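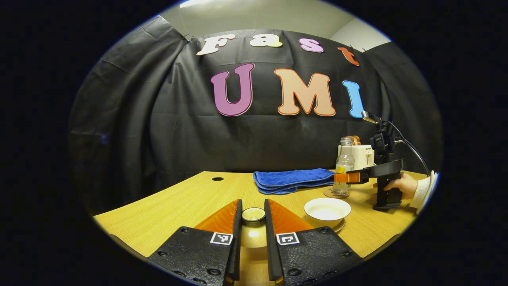
Kioko is a set of 200 plain-text notes on slow films, most of them family dramas where the big row happens over soup. Tatu Tanui wrote the first 60 on Friday nights and I did the rest, which is why the grumpy ones start at file 61. Each note covers one film and rates it for pace on our own scale, which runs from Brillari (someone leaves the house) down to Multamari (a long shot of a bare wooden tabletop, honey-coloured like the one at the top of this page, while a marriage ends in the next room). Most of our favourites are Multamari.

What's in a file
Title, country, running time, pace, then the note itself, up to 1,000 words. Endings are given away freely. If the dog dies, the first line says so.

Known problems
Tatu spells it "colour" and so do I, but the Pidon import script flattened half of them to "color". Fixes welcome. Notes 112 and 113 cover the same film and disagree about it — both stay.

Using it
Copy, quote and argue with anything. Please keep the author's initials on each note, so complaints reach the right person. Next batch in October, if we stay awake.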